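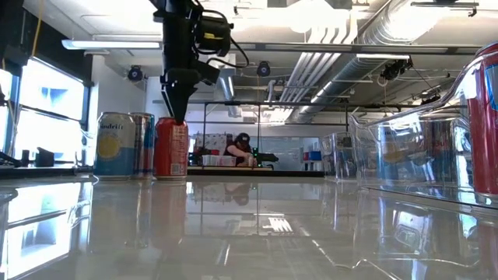
Slide 1. Cans on the table, clear bins to the right.

Opening. Say good morning, thank Oana Lazăr for the slot. The talk is on sorting drinks for the staff fridge at Lemthorpe, and it should take 20 minutes with questions.

Start with the problem. Cans used to go into the fridge as they came out of the box. People moved six to get at one, and the back row stayed there until September.

The rule now is one kind of drink to a bin. Clear bins, no lids, no labels — you read the can through the side.
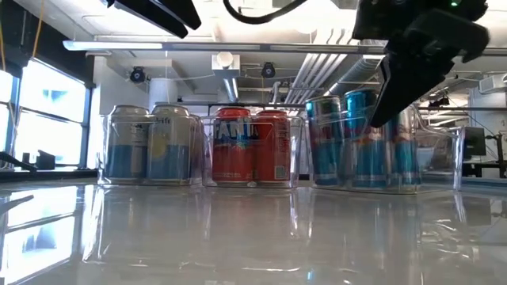
Bins should be low enough that the tops of the cans show. Tall slim cans get the wider bin. Lenuța Oprea wanted deep boxes and we tried them for a month, but short cans got lost at the bottom. Pause for questions on sizes, then move on.

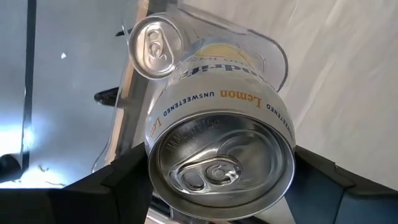
Slide 3. Lid and shoulder of a lemon can, unsweetened.

Talk about reading a can from the top. Most lids look alike, so look at the shoulder, where there is often a band of small print. Mention the sweetened and unsweetened mix-up at Drostberg. Check the tab is flat before a can goes in.

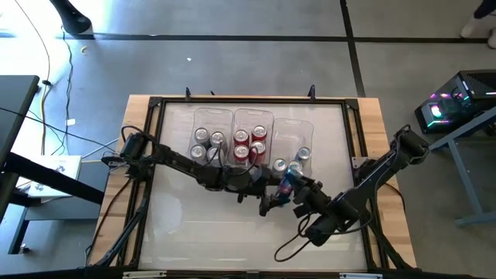
Slide 4. Three bins in a row, space left at the far end of each.

Fill from one end and leave the gap at the other. New cans go in behind the old ones. Jarosław Krawczyk will ask about wasted space — answer that a full bin is hard to lift and 3 part-filled ones are easier to carry.

Hand round the bin sizes. Questions to me or Lauri Savolainen after the break.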